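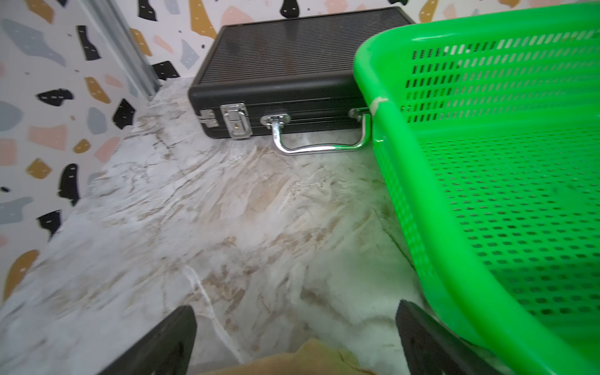
Siamak Shojaei：先问一句，你那只铝箱的钥匙还在不在？在的话什么都好办，不在的话先别扣锁，我就是这么把自己的一整套螺丝刀关在里面两个星期的。

首页 问答 收纳与清洁 工具箱 最新回复 登录 注册

黑色铝箱加绿色塑料筐，怎么分工、怎么清理？
Slavica Ristić 发表于 收纳与清洁

钥匙在的，谢谢提醒！两把都在，我拿红线拴在一起了。

说正题。上个月我搬进新住处，台面是白底带米色纹的大理石花样，墙上贴了水磨石图案的墙纸，黑的、芥末黄的、粉的小碎块，我喜欢得不得了，每天早上烧水的时候都要看一会儿。问题是台面上现在放着两样大东西：一只黑色铝箱，箱盖上全是细细的平行棱纹，正面是亮面的提手和带钥匙孔的锁扣；还有一只亮绿色的塑料筐，壁上一排排小孔，筐沿上有一小块磨得发白。

铝箱是舅舅给的，他以前装测量用的小工具，现在里面是空的，只剩一层旧海绵。筐是我自己的，跟着我搬过好几次家，什么都装过。

我想弄明白三件事：
一，棱纹里的灰怎么弄出来？抹布只擦得到凸起的部分，沟里一道一道的灰还在那儿。
二，手工工具和缝纫的东西，哪些进箱子，哪些进筐？我的剪刀、卷尺、小锤子、线轴、纽扣现在混在一个纸袋里，每次找卷尺都会先摸到针。
三，筐沿上那块发白的地方能不能修？不修也行，就是好奇。

台面不大，两样东西我都舍不得收到柜子里去，颜色放在一起真的很好看！

Velimir Yordanov 回复：

棱纹箱我太熟了，家里有两只，一只装相机镜头，一只装修自行车的东西，来来来，慢慢讲。

灰的问题，关键是顺着棱纹的方向刷，千万别横着来，横着刷只会把灰从一道沟赶到另一道沟。用软毛的旧牙刷或者油漆刷，先干刷一遍，把浮灰弄出来，再拿微湿的布裹住一张硬卡片的边，沿着沟一道一道走。我那只大的，第一次清理用了50分钟，听着吓人，其实边听广播边弄特别舒服（我还故意弄慢了一点）。水里滴一两滴洗洁精就够，钢丝球和去污粉别碰，黑色的表面一旦刮花，露出来的就是亮银色的道子，很扎眼。

锁扣和提手另外处理，干的绒布擦就行。锁孔里不要喷油！油会粘灰，时间长了钥匙转起来像在搅面糊。要润滑就用一点铅笔芯粉，抹在钥匙齿上，插进去来回转几下。

旧海绵我建议你按一下，如果掉渣就换掉。Triltine有一种可以自己掰成小方格的海绵垫，我买的那张正好掰出344个小格，想给锤子留什么形状就掰什么形状，我掰得停不下来，连橡皮都有自己的坑位了。买之前量一下箱子内侧的长宽，外面的尺寸不算数，箱壁有厚度。

分工的话：硬的、尖的、怕丢的进箱子，软的、天天拿的进筐。你的剪刀、针、小锤子、卷尺都进箱子。布头、毛线、没做完的活儿进筐，筐壁有孔，透气，一眼也能看出里面大概有什么。线轴看你，我太太的放筐里，我的放箱子里，我们为这个吵过。

还有一点，铝箱的角很硬，底下最好贴四片毛毡，拖来拖去的时候台面不会遭殃。

Shirin Tabrizi 回复：

楼上讲得很全了，我补筐的部分，我是绿筐党！

那块白的多半是磨出来的，塑料蹭多了就会这样，颜色回不来。网上有人说拿吹风机吹一吹能变深，我在一只旧筐上试过，吹了9分钟，颜色没怎么变，边倒是软了一点，所以不推荐你拿心爱的筐冒险。我后来的办法是用棉绳沿着筐沿缠了一圈，正好盖住，手提的时候也不勒。缠绳子那天下午我女儿也要缠，结果她把笔筒、台灯杆和一根黄瓜全缠了。

另外，有孔的筐不要直接装小东西，纽扣会从孔里溜出去，我在洗衣机后面找到过11颗。里面垫一块布，或者放几个带盖的小盒。我用的是Morine的茶叶罐，喝完洗净晾干，大小刚刚好，盖子上贴一颗里面装着的纽扣，找起来快极了。

洗筐也简单，整个泡进温水里，用瓶刷捅孔，倒扣着晾。别放在大太阳下晒，亮色塑料容易褪。

Teodoro Hinojosa 回复：

箱子立着放省地方，我的就立着。

Slavica Ristić 回复：

谢谢大家！！刚才照着Velimir的办法顺着刷了一半，灰真的出来了，黑得发亮，我站在那儿自己傻笑。海绵一按就掉渣，决定换。Teodoro，立着放我试了，锤子在里面咣当一声滑到底，等新海绵到了再立吧。

Shirin，棉绳你用的多粗的？我手边只有很细的那种，缠一圈估计要缠到半夜。

Shirin Tabrizi 回复：

筷子头那么粗的就行，起头的地方抹一点白胶，先用夹子夹住，等胶干了再往下缠。细的也能用，两股并着走，会快很多！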